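Sábado 6 de junio
Genji Uchida

Abrí la tienda a las siete y media, media hora más tarde que entre semana. Había dormido mal por el calor y por los vecinos del segundo, que siguen con la mudanza y arrastran muebles de noche. La persiana volvió a atascarse en el mismo punto de siempre, a la altura de la rodilla. Le eché el lubricante que me queda y bajó y subió bien dos veces. A la tercera se paró otra vez. Tengo que llamar al cerrajero el lunes sin falta, lo llevo apuntado desde mayo.

El pan llegó tarde. El chico de Rasto dijo que habían cambiado la ruta y que ahora Luvby es la penúltima parada, cuando antes era la segunda. Le pregunté si eso iba a ser así todos los sábados y me contestó que a él solo le dan la hoja. Dejó una bandeja de barras y otra de bollos. Faltaban las empanadas, que estaban en el albarán. Las taché, firmé al lado y le hice firmar a él también. La última vez que no lo hice me las cobraron y tardé tres semanas en recuperar el dinero.

A las ocho y poco entró la señora del bastón verde a por su barra y se quejó, con razón, de que ayer estaba quemada por debajo. Ayer la horneamos nosotros. El horno, el Ovon, calienta más por el lado izquierdo desde que le cambiaron la resistencia. Si pongo las barras a la derecha y bajo un poco la temperatura, salen bien, pero se me olvida y a Marga también. He pegado una nota en la puerta del horno con cinta de pintor. Ya hay otra nota debajo, de cuando el temporizador no sonaba.

El resto de la mañana se me fue en las cuentas del mes pasado. Las hago en la mesa de la trastienda con la puerta abierta, para oír la campanilla. Mayo ha sido flojo, algo mejor que abril. La fruta deja poco y se tira mucha. Las bebidas van bien desde que empezó a hacer calor. El periódico casi no lo compra nadie, quitando a cuatro clientes fijos, y aun así no quiero quitarlo, esos cuatro se llevan además el pan y alguna cosa más. He pensado en pedir solo los ejemplares justos y guardárselos con el nombre puesto, como hacía mi tío en su quiosco. Habría que ver si la distribuidora lo acepta.

También he repasado la factura de la luz. Ha subido otra vez. La cámara de los lácteos es vieja y el motor no descansa. Marga dice que una nueva se pagaría sola en unos años y seguramente es verdad, pero primero hay que tener el dinero para comprarla. Pregunté en el banco en primavera y me dieron una carpeta con papeles que sigue encima del armario. La bajé hoy, le quité el polvo y leí la primera hoja. Piden las declaraciones de los últimos tres ejercicios. Las tengo, aunque las de hace dos años están en casa de mi hermana, con las cajas que dejamos allí cuando se inundó el sótano.

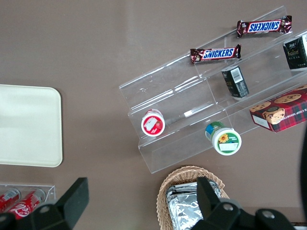
Después de comer me puse con el pedido de la semana. Lo hago siempre igual, recorriendo la tienda con la libreta desde la puerta hacia dentro, y aun así siempre se me queda algo sin apuntar. Hoy me di cuenta con el pedido ya enviado de que no había puesto sal. Llamé y me dijeron que las modificaciones se hacen por la web. En la web me pedían una contraseña que cambié hace un mes y que no recuerdo. Estuve casi 45 minutos entre unas cosas y otras por un paquete de sal. Al final crucé al supermercado y compré unos cuantos paquetes, que venderé al mismo precio al que los he comprado.

Vino el señor Van den Broek por lo del alquiler. Suele venir a primeros de mes y se queda de pie junto al mostrador, mirando el techo como si fuera a encontrar algo. Quiere revisar el contrato en septiembre. No me dijo cifras. Le enseñé la mancha de humedad que hay detrás de la estantería de las conservas y dijo que mandaría a alguien. También lo dijo en invierno. Le pedí que me lo pusiera por escrito y no le gustó mucho, pero me escribió un mensaje allí mismo, delante de mí, con el teléfono muy lejos de la cara. He hecho una captura y la he guardado en la carpeta del local.

Me ha dejado intranquilo. El barrio ha cambiado y sé que por locales más pequeños están pidiendo bastante más. La mercería cerró antes de Semana Santa y todavía tiene el cartel puesto. La dueña me contó que le subían tanto que prefirió jubilarse antes de tiempo. Yo no puedo jubilarme. Tampoco sé si quiero seguir otros diez años abriendo los sábados. Marga y yo lo hablamos a veces cerrando la caja, y lo dejamos siempre para otro día porque estamos cansados.

Por la tarde hubo bastante gente, sobre todo niños que salían del torneo del polideportivo. Entraban en grupo, pagaban en monedas y dejaban la puerta abierta. Se acabaron los helados de limón y el agua fría. Metí más botellas en la nevera pero no da tiempo a que se enfríen cuando vienen todos de golpe. Un padre me pidió un recibo de dos botellas de agua y se me atascó el papel de la máquina. Lo abrí, corté el trozo arrugado y volvió a funcionar. Queda un rollo y medio. Apuntado para el lunes, junto al cerrajero.

A eso de las seis pasó mi sobrino Leo a devolverme el taladro. Le pregunté por los exámenes y dijo que bien, en un tono que no era de que fueran bien. Le quedan 3. Le di un bocadillo de tortilla de los que no se habían vendido y se lo comió sentado en una caja de leche mientras me contaba que quiere irse a vivir con dos amigos el curso que viene. Su madre todavía no lo sabe. Me ha pedido que no diga nada, así que lo escribo aquí y nada más.

Barrí antes de cerrar y pasé la fregona solo por la entrada, que estaba pegajosa. La caja cuadró con una diferencia de unos céntimos. Tiré dos lechugas y una bolsa de melocotones que por fuera parecían buenos. Los plátanos maduros me los traje a casa. Marga quiere hacer un bizcocho mañana si no aprieta mucho el calor, y si aprieta los congelará en rodajas.

He cenado tarde, un poco de arroz de ayer con huevo. Mientras cenaba llamó mi madre desde el pueblo. Ha llovido allí y se le ha metido agua en el gallinero, nada grave. Preguntó cuándo vamos. Le dije que en agosto, si cerramos la segunda quincena como el año pasado, y contestó que en agosto ya no quedan ciruelas. Intentaré ir un domingo de julio, aunque sea ida y vuelta en el día. Hay que mirar los autobuses, el coche no está para tantos kilómetros hasta que le cambien la correa.

Lunes: cerrajero, rollos de papel, reclamar las empanadas, preguntar por la cámara de segunda mano que anuncian en la calle del mercado, y recoger las declaraciones en casa de mi hermana si sale pronto del trabajo.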